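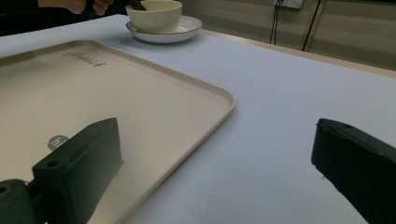
# Week 2: Showing a robot what to do

Notes to go with the second lecture. Read them before the lab, and bring your objections. The reading list for this course is full of people who are very pleased with their own results, and I would like at least one hour a week in which we aren't.

## What the word "demonstration" covers

People use it for several things that have little in common.

**Moving the arm by hand.** You put the arm in a mode where it goes limp and push it through the task. The robot records its own joint angles. This is good data in one sense: whatever you recorded, the arm can reach. It is poor data in another. You are standing in the robot's view, you are pushing with two hands on something that will later have to move with none, and most people move in a stiff way they would never use at home.

**Remote control.** You sit with a controller, a headset, or a smaller copy of the arm, and drive the real one. The recording has no body in the way. It also has your delay, your bad depth sense, and all the little stops while you work out where the fingertips are. A learner trained on it will copy the stops. I have watched an arm pause over a mug for no reason except that its teacher had trouble seeing the handle.

**Hand-held grippers.** You carry the gripper itself, with a camera fixed to it, and do the job with no arm at all. It is quick and cheap, and you can take it into an ordinary dining room. The price is that you now know nothing about whether any arm could have followed you. Your elbow bends in ways the machine's doesn't. The path has to be worked out from the video, and on a plain tabletop with few marks to track, that can go wrong without telling you.

A paper that says "we collected demonstrations" and doesn't say which of these it used has left out the main thing.

## The Jadwood tray set

We will use this one all term, so you should know its faults early.

The Jadwood set has 3,246 recordings of table work done with a hand-held gripper: trays, bowls, saucers, utensils. The handout that comes with it calls the set "diverse." Look at it yourself before you repeat that. Many of the tables are set up in the same spirit, with a big flat tray on one side, a bowl further back, and a clear patch of cloth in between. If your policy does well on held-out recordings from this set, you have learned that it does well on tables like those.

Take the opening view on page one as a case. The fingers are open, one over the tray and one over the bare cloth, with the tray's edge running between them. Before you read on, write down what the person is about to do.

In past years, students have been very sure of themselves here. Some say pick up the tray by its rim. Some say the gripper is only passing over on its way to the bowl. Some say the task is already done and this is the retreat. All of these fit. One view doesn't settle it, and a learner that is given one view at a time has exactly your problem. It will be trained to give an answer anyway.

Now look toward the back of the table. There is a person's hand by the dark handle in the bowl. The gripper's recording has no column for that hand. Whatever it does to the utensil or the bowl will show up in the video as things happening by themselves. You may decide that this doesn't matter for your task, but you should decide it, in writing, and not leave it to the loader.

## Three claims to be careful with

### "The robot learned the task from 80 demonstrations"

Ask how many were thrown away first. In the Flallon report (in your packet), 80 is the number kept. The number attempted isn't given anywhere in the main text or the notes at the back. Dropping bad tries is sensible and everybody does it. It also means the human labor is larger than stated, and the learner has never seen a slip or how to get out of one.

Ask too what the system had been trained on beforehand. If it arrived already knowing what a tray looks like, then the 80 are the last step of a long staircase.

### "Anyone can teach it"

Usually tested on people who built it. Teaching by hand is a skill, and a slightly odd one, where you must do a thing plainly and at an even pace while ignoring the better way that your own fingers know. In our own lab the first ten minutes of a new person's recordings are often close to useless. I keep them anyway. They are a fair sample of what a customer would produce.

The Emow kit makes this claim on its box. We have two of the kits and you'll get to use them. Form your own view.

### "It generalizes to new objects"

New in what way? A tray in another color is new. So is a tray whose rim is too low for the fingers to get under. The first costs nothing and the second may break the whole approach. A low rim on a covered table is a hard thing for two flat fingers: they can pinch it from above if there is enough rim to pinch, or they can push. When a results table has a row marked "unseen objects," find the list of objects. If there is no list, treat the row as blank.

## Why demonstrations drift

Short version of the board work, for those who missed it.

Suppose the learner copies you well but makes a small error at each step. After the first error the gripper is somewhere you never were. The learner has no example for that spot, so its next error tends to be larger. Over a long task these add up, and the arm wanders off with great confidence.

Known repairs:

- Have the teacher start from bad positions on purpose and recover.
- Let the robot run, and have a person take over when it goes wrong. Add those corrections to the data.
- Predict a short run of moves at once, so there are fewer chances to drift.

Each one helps in some setting. The second is the most convincing to me and also the one that costs the most, because a trained person has to sit there. When you see it used, check if those hours were counted in the total. In the Rivas study they were, and the "light supervision" of the title came to more person-time than the original recordings. I think well of the authors for printing it. I think less well of the title.

## Lab for this week

Groups of 2. Each group gets a hand-held gripper, a tray, a bowl, a saucer, and a utensil.

1. Agree on a task and write it in one sentence. "Tidy the table" won't be accepted. "Move the saucer from the cloth to the tray" will.
2. Record 16 demonstrations, eight per person. Don't delete any, including the ones where you drop something.
3. Swap recordings with another group. Without reading their sentence, write down what you think the task was.
4. Go through the other group's set and note where each recording starts and stops. Groups always disagree about this. Keep the disagreements.
5. Compare the two people in your own group. Did you come at the object from the same side? Same speed? Did one of you rest the fingertips on the table first?

Hand in your sentence, the other group's guess, and one page on the differences. I am not asking you to train anything yet. Most of the trouble you meet later in the term will already be in these files, and it is far easier to see now than after it has gone through a network.

Practical points: keep your free hand out of the recording unless you mean it to be part of the task. Wipe the lens. If tracking fails halfway through, mark the recording as failed and leave it in the set.

## Questions to bring to class

- If two teachers do the same job in two good ways, what should a learner do with both? What does averaging them give you?
- The gripper records its own opening width. It doesn't record how hard it squeezed. Which tasks would this ruin?
- Could you tell, from the recordings alone, that a teacher was tired?
- Pick one success rate from the packet. Who decided what counted as success, and were they in the room when it happened?

Reading for next time: the Flallon report, sections on collection and filtering only. Skip the introduction.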